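Before you touch the wrist camera on the Dolero cell, have a good long look at what it gives you (tea first, if you like!). I always start with the plain grey surface and then the bowl, and I ask you to do the same. 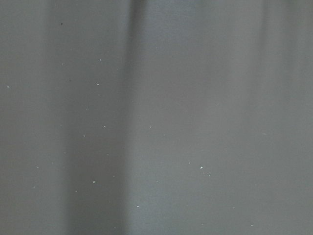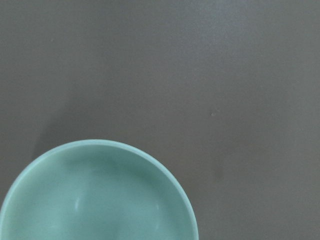 Iseo, 1st April

Both views have little pale specks on the grey. Wipe the lens cover, take the pair again, and if a speck keeps its place in every view, go back to the cover with a fresh cloth. Otherwise wipe down the table. Do this every 300 cycles, please, and write it in the book for Flor Tello.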